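Stultari Hanging Baffles for Noisy Packing Halls

If your packing hall has a hard floor and a bare metal roof, you already know how the racket builds up by mid-morning. 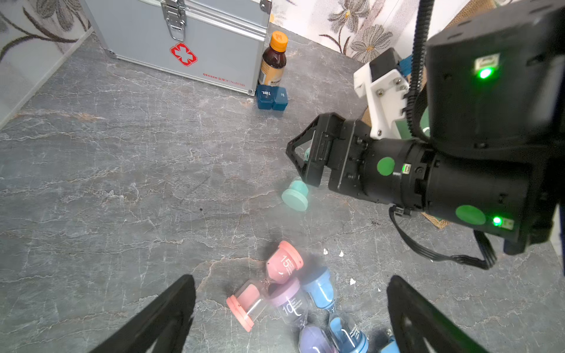 We make our baffles at Olside, and we've been fussing over them for years — the filling, the hems, even the hooks. Each one is 1000 mm long, weighs 2 kg and hangs from ordinary catenary wire, so your own fitters can put up a row between shifts and still get home for supper. Wipe-clean covers come in white or gray.

Order code 1304. For a chat about spacing, ask for Þórey Blöndal at our Utbridge office.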